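Caderno da oficina, novembro, 14h

Revisão do plano de formação de treinadores do clube Indalness. A Viorica Pop trouxe as fichas de exercícios do escalão sub-14, já com as correções pedidas em Kirbridge. Faltam 4 fichas de passe e receção.

Testámos a sequência de aquecimento com bola. Os tempos de transição estão longos. Cortar o segundo circuito e passar o jogo reduzido para o início.

Inscrições no Flusero: 512 jogadores, 1.427 contando a base antiga. Há registos duplicados, a Sânziana Lungu fica de os limpar antes de exportar. Não mexer na coluna do escalão.

Coletes: os do Geum encolhem na lavagem, pedir outro tamanho.

Pendente: versão curta do guião para os pais, uma página, sem siglas. Rever a parte das substituições, que ficou confusa.

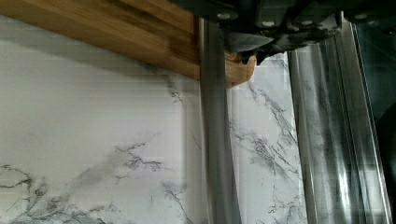

Prateleira de madeira e parede com padrão de mármore branco.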